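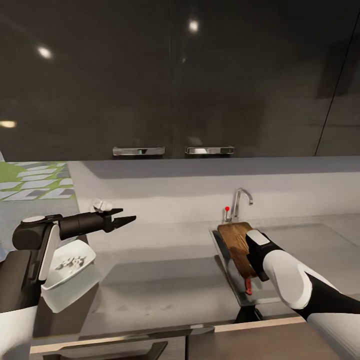
Steel sink, light gray counter, dark upper cabinets.

March
By Gertraud Gisler
24 shares | 12 comments

Water hardness, continued. The Tiklow drop kit came in the morning mail, so the strips can be retired. The strips gave me three different readings from the same glass last month, depending on how long I waited before looking at the color chart. The drop kit works by titration: fill the tube to the line, add one drop at a time, swirl, and stop when the sample goes from red to blue. Each drop is one degree on the German scale.

Cold tap, after running it for a full minute: 24 drops. I repeated it with a rinsed tube and got the same number. That is hard water by any table I can find, and it agrees with the state of the kettle.

Before the second test I let a sample stand overnight in a clean jar to see whether standing alone would change anything. It did not. There was no film and no sediment, and the count was unchanged. I expected this, but I had never checked it.

Boiling does change it. I boiled a quart for five minutes, let it cool with the lid on, and poured it through a paper coffee filter. The filter held a fine white powder. The filtered water took 12 drops. So half the hardness is the temporary kind, the bicarbonate that drops out as scale when heated, and the rest stays in solution whatever I do with the kettle. I should correct for evaporation, which pushes the second number up a little. I did not measure the volume afterward. Next time I will.

This explains the water heater. The thermostat has been set to 70 degrees Celsius since we moved in, and scale forms faster the hotter the water gets. The plumber in Zalberg suggested turning it down. I do not want it so low that the tank becomes a place for bacteria, so I need to read the manual on the minimum before touching the dial. The manual is in the box with the tax papers, I think.

Descaled the kettle in the afternoon with citric acid, two tablespoons to a quart, warm but not boiling. If the solution is boiled, it can leave calcium citrate behind, and that is harder to remove than the original scale. I made that mistake in the fall and had to scrub. Fizzing stopped at eight minutes. Rinsed three times. The spout mesh still has a crust on the inner side, so I left it soaking in a cup.

Showerhead: same treatment, with a bag and a rubber band. Four nozzles remain blocked. I will try a pin.

Called Quyên about her softener. Hers is a salt-based unit, a Pladness, under the basement stairs, and it regenerates at night on a timer. She had the installer leave the cold kitchen line unsoftened for drinking and cooking, and she runs a bypass for the garden. She says soap use dropped by a lot but has no numbers. I asked how much salt it goes through. She is going to write the date on each bag from now on, which would at least give me something to work with.

Cost is the open question. The softener itself is one figure and easy to get. The salt, the extra water for rinsing the resin, and the space are harder to estimate. Against that – fewer heating elements, less detergent, less citric acid. I have no record of what we spend on detergent. Started one on the inside cover of this notebook.

Also to check: whether the utility blends from two wells. If the supply changes with the season, one test in March says very little. I will test on the first of each month and use the same tap.

Bed late. The mesh is still in the cup.

Related
Scale on glass: vinegar and citric acid compared
Reading a utility water report
Replacing a washing machine inlet hose
Notes on the water heater anode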